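# Chapter 7: Faults During Part Handover

Most of the faults treated so far in this book occur while the robot is in free motion or fully stopped. The handover phase falls between the two. The gripper has closed on a part, the part has not yet been seated, and the controller holds only an indirect estimate of where the far end of that part is. A short phase, it accounts for a large share of the damage recorded in small assembly cells.

The running case in this chapter is the Praketmont cell, which loads parts into molded holders on an upright panel. The cell was stopped on 20/03/2024 after a long part jammed at the mouth of a holder and the arm continued to push for nearly 20 seconds. No one was hurt. The part was bent, one holder cracked, and the wrist had to be recalibrated. The event log contained 222 entries for the shift, and the force warning that mattered was the last of them.

After reading this chapter you should be able to:

- tell a grip fault from an alignment fault using force and position records
- set a force limit that stops the arm before a part or holder is damaged
- explain why a protective stop does not make a loaded gripper safe to approach
- write a restart procedure for a cell that stopped with a part in hand

## 7.1 Long Parts and Small Errors

A gripper that holds a part by one end acts on a lever. Suppose a strip extends 100 mm beyond the fingertips and rotates by one degree in the grip. The free end moves sideways by about 1.7 mm. The wrist position has not changed, and the joint encoders report no error. If the clearance at the holder is one millimeter per side, the part will strike the rim.

Three sources of rotation are common. The fingers may close off center on the part. The pads may be worn or carry debris, so that contact is made at a point and not along a line. The part itself may flex when the arm accelerates - thin parts do this readily - and still be moving when the insertion begins.

The Praketmont controller, a Cliretti unit, checked finger opening only. A rotated part and a straight part gave the same reading. The check passed, and the program went on to the insertion step.

A wrist view taken before insertion gives the operator a second source of evidence. The long axis of the part can be compared with fixed vertical features behind it, such as the ribs of an extruded wall or the slots of a holder. The area where the part meets the fingers should be inspected as well, and any foreign material noted before the arm is allowed to move.

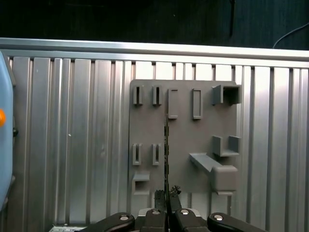
## 7.2 The Force Limit

The arm at Praketmont was supplied with its force limit set for the heaviest part in the Gavalas catalog, and the limit was never lowered for thin parts. Contact at the rim therefore produced a warning but no stop.

A force limit should be derived from the weakest item in the load path. This may be the part, the holder, or the finger pad. Let F be the lowest force at which any of these is damaged. The limit must lie below F by a margin that covers sensor error and the distance the arm travels while braking. Section 7.3 develops this margin for a stiff wrist, and Section 7.4 repeats the calculation for a wrist with a compliant mount.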